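3.2 Task layout and recording procedure

The student arm project at Jirndale used one table and one set of objects for all of the work reported in this paper. The task given to the group was a pick-and-place task on food-shaped items: take a named item from the table and put it on the grey plate, or lift it off the plate and set it down again. Items were chosen to differ in outline and height. Small bakery shapes were preferred to blocks, as the blocks used by the previous year's group had parallel sides and told us little about finger placement. A Rubik's cube was kept on the table as the one item with known, regular geometry.
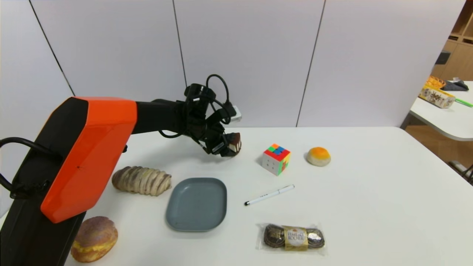
Page last changed: May, by W. Cairns

Each recorded attempt starts with the arm in its rest pose and ends when the operator releases the enable pedal. Joint positions, the commanded gripper width and the camera streams are written to one log under a common clock. Attempts were driven by hand through the Rotora teaching interface. Two operators, Kamil Paulík and Wilma Cairns, shared the sessions and changed over after every 20 attempts. The operator who was not driving filled in the outcome sheet and did not speak during an attempt.

An attempt was counted as valid if the log was complete and the item named on the sheet was the item first touched. Of 487 attempts recorded, 327 met both conditions and were kept. Most of the rejected logs had gaps in the wrist stream, which was traced to a worn connector and corrected before the second half of the sessions. Rejected logs are stored with the others but take no part in the results of Section 4.

For the plate condition the gripper has to come down inside the rim. The cake slice was the hardest item here. Its sides meet at a point, so a grasp taken too near the narrow end tends to turn the slice, and a grasp taken too low brings the fingertips against the rim first. Operators were told to approach from above and to correct the wrist angle before descending.
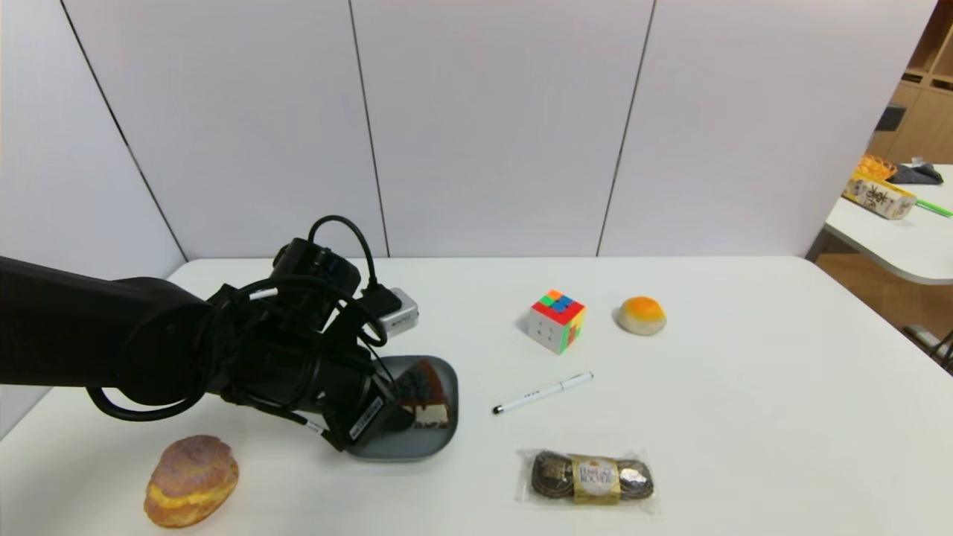 3.3 Wrist view and finger opening

The head view gives the position of the arm relative to the table but loses the item at the moment of contact, when the gripper covers it. The wrist view was therefore used to judge alignment over the last part of the descent. Both fingertips remain in this view with the gripper open, and the gap between them serves as a fixed reference in the picture. The Lindqvist method of marking the approach line on the table was tried in early sessions and dropped, as the marks themselves were picked up by the edge detector.

Finger opening was set to its widest value at the start of every attempt. Closing was commanded at constant speed until the motor current passed a threshold, and the same threshold was used for all items.

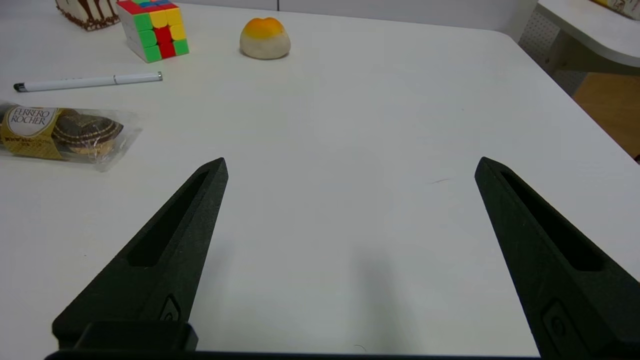 3.4 Lift and hold

After closing, the operator raised the arm clear of the table and held the pose for two seconds. A lift was scored as held if the item stayed between the fingers for the whole of this period, and as slipped if it left them. Rotation of the item within the grasp was noted on the sheet but was not treated as a failure. Wrist orientation during the hold was left to the operator, and this accounts for part of the spread in the joint data.
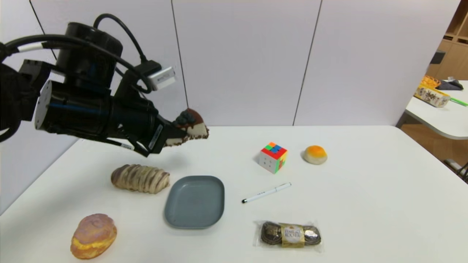

Figure 4. Cake slice held above the table, head view.

The current trace over the hold period was resampled to 1,000 points per attempt so that items could be compared directly. No smoothing was applied. The resampled traces were then passed to the Flemberg classifier described in Section 3.5, with the item name withheld.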